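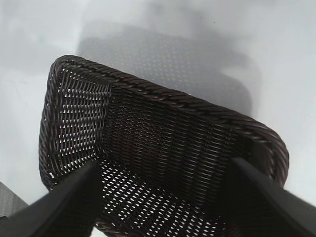 Wrist camera view: fingers above the wicker basket, and depth is full of holes

Havumard community help > Arms and grippers > Setup and calibration

Posted by nilsuwan_bench, 2/22/19

Hello all. I look after one small tabletop cell in our workshop at Belby. It is one arm, a parallel gripper with two black fingers, and a small camera on the wrist which looks down between the fingers. The task is simple: take small soft parts out of a basket and put them on a tray. With the old smooth plastic bin it worked well for a long time. Then we changed to a dark brown wicker basket, and now I have two troubles.

First trouble is the fingers. When the gripper goes down into the basket, one fingertip sometimes catches in the weave of the floor. The floor is an open lattice with diamond holes, and the tip is narrow enough to go a little inside one. Then the arm lifts and the basket comes up with it, or it moves sideways and the next pick is wrong. Sometimes the arm stops with a force error, and I must open the fingers by hand.

Second trouble is the camera. The table is white and very bright, the basket is almost black, and the light comes through the holes. The software finds "parts" where there are only holes. One side wall is woven quite open and there it finds the most. On the dense wall at the far side it finds almost nothing false. At the upper side of the picture there is also the shadow of the basket on the table, and one time the arm tried to pick the shadow.

What I tried already:
- Exposure lower. The table looks better but the inside of the basket becomes black.
- Bigger minimum size for a part. It helps a little, but then the smallest real parts are lost.
- Hand-eye calibration again, two times. The result was the same both times, so I think calibration is good.

The fingers are always in the picture and not sharp, because the camera focus is set farther away. I suppose this is normal? I have a mask for them in the software, but I made it when the gripper was with the older, shorter fingers.

Can I keep the wicker basket, or should I go back to plastic? My manager likes the basket because the soft parts do not slide in it.

Thank you for any help.

Posted by Arturo Amato

You can keep the basket. I have used woven containers on a similar cell and these are the steps I would do, in this order.

Start with the mask. If you changed to longer fingers, the old mask is wrong and you should not trust any detection near the bottom corners. Open the gripper fully, save one picture, close it to the width you use for approach, save another one. Draw the mask so it covers the fingers in both, and give it a small margin. Blurry edges need more margin than sharp ones. And yes, it is normal that the fingers are out of focus.

Then the floor. Teach the floor height again with the new basket. A basket is not flat like a bin, so touch down slowly in the middle and near each corner and write the values down. Use the highest one. After this set the lowest allowed fingertip height to 5 mm above it. If your parts are too thin for this, put a thin liner on the floor of the basket. A piece of plain felt, matte, in a middle gray or green, cut to the inside shape. It closes the holes for the fingers and for the camera at the same time, and it has enough friction that soft parts stay where they are.

With the liner in place, do the exposure again. Measure it only on a region inside the basket, not on the whole picture. The white table will be too bright then, but you do not need the table.

Last, limit the search area to the inside of the rim. Draw it as a polygon some distance inside the twisted edge, so that the open side wall stays outside. Your shadow problem also goes away with this. Parts that lie directly against the wall will not be found, this is the price. I run a short shake of the tray under my basket when the search finds nothing, but you can also move them by hand.

For the force error: set the downward limit lower than for the plastic bin. I use 10 N. Approach speed for the last part of the movement was 100 mm/s in my cell and I reduced it to 28. It costs a little cycle time.

One more thing, fix the basket. Two low stops on the table at opposite corners are enough to keep it in position, but they do not stop it from lifting, so add a clip on the rim where the fingers do not come.

Posted by brenthorpe_user

Change the basket. We had wicker and it was always something with it.

Posted by belby_nightshift

I agree with Arturo about the liner, only please glue or stitch it at the corners. Ours was loose and the gripper picked the liner together with the part. Double-sided tape held for about a week and then it came off.

Also check the fingertips for scratches or small sharp places. Ours had a burr on one inner edge, and it pulled on the strands each time it touched. I took it off with fine sandpaper, then cleaned the tips with a dry cloth and did the gripper zero again.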